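Bolon packing hall, robot bench walk-through
August 2018
Checked by: Zdzisław Michalski

1. Emergency stop within reach of the operator — OK from the front. From the rack side you have to lean past the arm. Move it or fit a second one.

2. Grip pads — WORN. One green pad is fraying at the edge. The Paracha manual says replace "as needed." Needed by whom? Put a date on it.

3. Cables — FAIL. Loose coils on the slotted platform, right where the gripper works. Tie them down.

4. Loose items in the work area — FAIL. Pen, bottle, hand tool. I wrote the same thing last time. 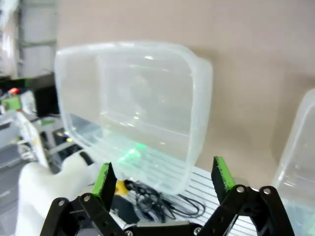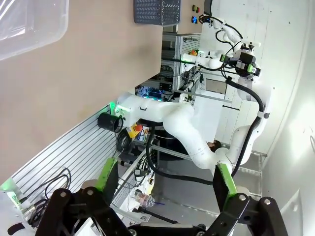
First photo: container at the gripper, cables underneath (item 3). Second: the other arm, the stop button, bottle and pen (items 1 and 4).

5. People near the arms — OPEN. Staff still go behind the equipment with their heads below arm height. The Zindico risk sheet says this "should not normally occur." It occurs. Mark the floor and write down who may go back there.

6. Training — PARTIAL. 4 people signed off out of 33 on the rota. The rest were told to watch.

7. Workload — not on the standard form, so I am adding it. We were promised less lifting. The lifting moved to the end of the line, where two packers now clear what used to be shared by the whole shift. Some 30 stoppages were logged last month and each one was cleared by hand — by the same two packers. Their job title and pay grade have not changed.

8. Near-miss reports — none filed. I don't take that as good news. Ask again without the supervisor in the room.

Result: not passed. Items 3 and 4 to be fixed before the next shift, the others by October. Copy to Skadport.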